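Progress report – winter coat sorting and folding, Skoloddale house
To: Carol Parsons, Pilkington
From: Lindsay Tomoana
2023-02-25

Carol, sorry this is brief, I have the van coming and want it sent before then. Full accounts still with Dean Inskip, he'll forward separately.

Where we are

177 garments through the house since October. That's coats, jackets, fleeces, a few snow pants that came in with the Orkley bags and which we weren't going to send back. All checked, all listed. Most are folded and boxed. The ones that aren't are upstairs waiting on zippers, see below.

We said in the application we would do the sorting downstairs. Changed that in the second week. The front room table is too short for anything adult size, sleeves hang off, and you end up folding half in the air. Now we use the beds in the back bedrooms. Jacket goes face up, collar to the headboard end, sleeves straight out to the sides, then you can see everything at once – pulled stitching, missing cuffs, stains on the front. Much quicker. Also kinder to the back if you kneel.

Puffer jackets are the slow ones. They take up the most room in a box and they spring open again. Kęstutis Urbonaitė worked out a way with them: smooth from the collar down, sleeves in across the front, fold up from the hem, press the air out with your forearm, then straight into the box before it fills up again. We tried rolling. Rolling is fine for kids sizes, no good for adult ones, they unroll in the box and the lid lifts.

Anything with trim on the front gets done by hand at the end of the session. Ruffles, ribbon, toggles, fur collars. If you fold sleeves across a ruffle it comes out flat and people leave it on the rail. So those go sleeves behind, tissue down the middle. Takes longer, worth it.

Labels. We are writing down whatever the neck label says, even when it's only part of a name. Size if there is one. If no size we measure armpit to armpit and pin a slip. Gaétan Vachon has typed up the list as far as the end of box 30, the rest is in my handwriting and he has asked me to print more clearly.

What got spent

Zippers and thread, boxes, tissue, one clothes steamer to replace the one that leaked. Laundry was over what we planned. Too many came in smelling of basement and had to go through twice. I moved money across from the rail hire to cover it, as Priltudico let us have 2 rails free until spring. Dean has the receipts for all of it. If you need me to fill in a change form for that please send the form, the one on the site doesnt open.

Problems

– Zippers. Teeth are usually fine, it's the pulls that go. Have a jar of spare pulls now but the sizes don't match half the time.
– Down ones dry slowly. Lost nearly a week on one batch, they felt done on the outside and were clumped inside. Now we leave them overnight and shake them out in the morning.
– Dark colors under the bedroom bulbs. You can't tell navy from black from dark green after four o'clock, so the list had a few wrong. Gaétan is rechecking by the window. Better bulbs on the shopping list.
– Stairs. Boxes have to come down one at a time. Not much to be done about it.

Not done yet

The mending afternoon. We promised 5 of these and have managed 2. Low turnout at the first, the second was good, people brought their own coats and stayed on. I would like to run the remaining ones after the clocks change when folks are happier coming out in the evening. Can you let me know if that's ok with the end date as it is, or do I ask for an extention?

The photo sheet for the Orkley table also isn't done. Coats one to a picture, laid out flat, so people can choose without everything being pulled out of boxes again. Started on it, beds are good for this too.

Next few weeks

Finish upstairs. Second delivery to Orkley. Get the childrens sizes out first, they are asking for those already and the weather hasn't let up. Then anything light goes into storage bags for the fall and gets its own list.

Will ring when I've heard from Dean. If you want to come and see it all, mornings are best, use the side door.

Lindsay

Recent reports
Skoloddale house – first quarter spending
Orkley rail, what went and what stayed
Mending afternoon notes
Pilkington small grants – reporting dates

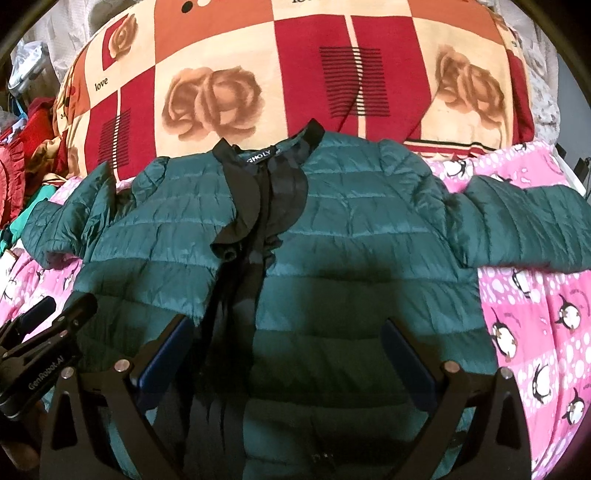
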